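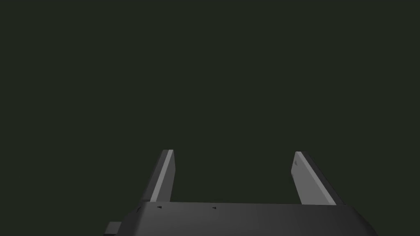 Getting a sourdough starter going again after a long gap

Posted by Kieran Gosling, Sun 8 December

I've got a jar of rye starter that has been at the back of the fridge since July. It came from a bakery called Trutach, where I did a weekend course, and I was properly mad about it for the first few months – bread twice a week, pancakes with the leftovers, the lot. Then we moved house and I stopped.

I got it out last night. It has a layer of dark grey liquid on top and it smells like nail varnish remover. Underneath, the paste is a sort of putty colour. No fuzz, no pink or orange streaks that I can find. I'd love to bring it back if I can, partly for the bread and partly because I'm fond of it!

What I'd like to know is whether I should pour the liquid off or stir it in, whether to feed it with rye again or switch to white, and how long I ought to give it before I call it a day. My kitchen is quite cold, if that matters. I've got a bag of Jaltier strong white and a bit of wholemeal rye in the cupboard.

Reltell

Oh, this is one of my favourite jobs! Please don't throw it away. Grey liquid and a nail varnish smell just mean it's starving, and rye starters are tough as old boots. I've had one come back after longer than yours, and it went on to make the best loaf I'd ever baked (a big seeded thing, we ate half of it standing up with butter).

Pour the liquid off. Some people stir it in and that's fine with a starter that's only a week or so behind, but yours will be very sour and you want to give it a clean run. Then scrape off the top layer of paste and bin that too. What you're after is a spoonful from the middle or the bottom of the jar, where it's paler.

Put one teaspoon of that in a clean jar with a heaped tablespoon of rye flour and enough lukewarm water to make a thick porridge. Lid on loosely. Leave it out of the fridge. The next day, throw most of it away and do the same again. Keep going like that. You'll probably see nothing at first, then a few bubbles at the sides, and then one morning it'll have climbed up the glass and you'll be ridiculously pleased.

Stick with rye for now. It gets going much faster than white, and you can swap over once it's lively by feeding it half and half for a few days. I like keeping a rye one anyway, the flavour is lovely and it doesn't mind being ignored.

For the cold kitchen, the oven with only the light on works well, or on top of the boiler if you've got one you can reach. Put a note on the oven door. I once preheated mine with the jar inside and I'm still cross.
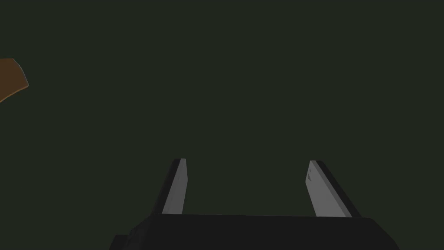

Dark background, with something brown at the far left.

One more thing, put a rubber band round the jar at the level of the starter just after you feed it. Then you can tell how far it has risen even if it has dropped back by the time you get home. You want it doubling between feeds before you try a loaf. When it does, have a go with something forgiving first. A tin loaf is ideal, or flatbreads in a dry pan, which are gorgeous with a bit of garlic and take no skill at all.

baker_in_a_flat

just buy some dried yeast mate

Šťastný

Agree with Reltell on nearly everything, though I'd stir the liquid in. I've always done it that way and never had a problem, and the sourness goes after a couple of feeds in any case.

Where I'd differ is on timing. If it's cold in there, don't feed it every day to begin with. Give it 2 days after the first feed, and stir it in between. If you keep throwing most of it away before the yeast has woken up, you're just diluting it and you can end up with a jar of wet flour. Once there are bubbles, go to daily.

I'd give it a fortnight before giving up. If you ever see pink, orange or anything furry, bin the whole jar, don't try to rescue a bit from underneath. And once it's going, smear a thin layer on baking paper, let it dry, crumble it up and keep it in an envelope. It's a brilliant backup, and easy to post to friends!

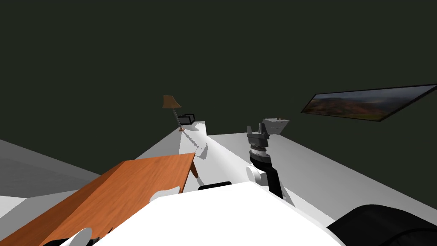
Does the flour have to be organic for this to work?

Ordinary flour is fine. Wholemeal helps more than organic does, so if you've only got white in the house, add a spoonful of wholemeal to each feed until the jar is rising well.

Contact us | Copyright the site and its posters | Back to top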